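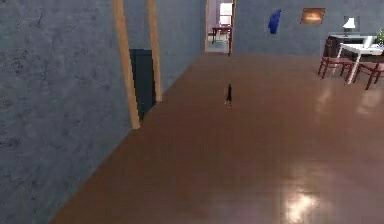 Agnese Strazds wrote that the weekly vote shares should have been published alongside the ratings from the first release, and that anyone studying why a talent show loses its audience would need both in one table. Version 8 of the Flulasa Broadcast Talent Set adopts that suggestion.

Flulasa Broadcast Talent Set: Data Card

Summary

The set covers televised singing and variety competitions at the level of the single episode. It holds 3900 episode records drawn from 191 seasons. Each record gives the program, season, episode number, format, judging panel size, overnight audience, consolidated audience and, where the broadcaster released it, the share of the public vote received by each act.

Files

episodes.csv – one row per episode
votes.csv – one row per act per episode
panels.csv – judges and hosts by season, identified by code only
sample.csv – the first 1000 rows of votes.csv, for testing

Sources

Audience figures were supplied by Ciltell under a research license. Vote shares were transcribed from public statements by the Hovland archive desk and checked a second time by Westell. Where the two readings differed, the row carries the flag "disputed" and both values are kept.

Known limitations

Consolidated figures are missing for most specials broadcast in December, as the supplier reports holiday programming separately. Online viewing is not included. Vote shares are rounded as published and may not add up to 100 percent. Changes to a judging panel in the middle of a season are recorded from the next full episode – guest judges are left out.

Intended use

The set is intended for research on audience behavior, scheduling and voting patterns. It should not be used to draw conclusions about the private lives or earnings of contestants. Contestant names have been replaced by codes, and users agree not to reverse them.

Maintenance

Last updated 8 Sep 2024. Corrections should be sent to the Flulasa data office with the episode code and a copy of the published source.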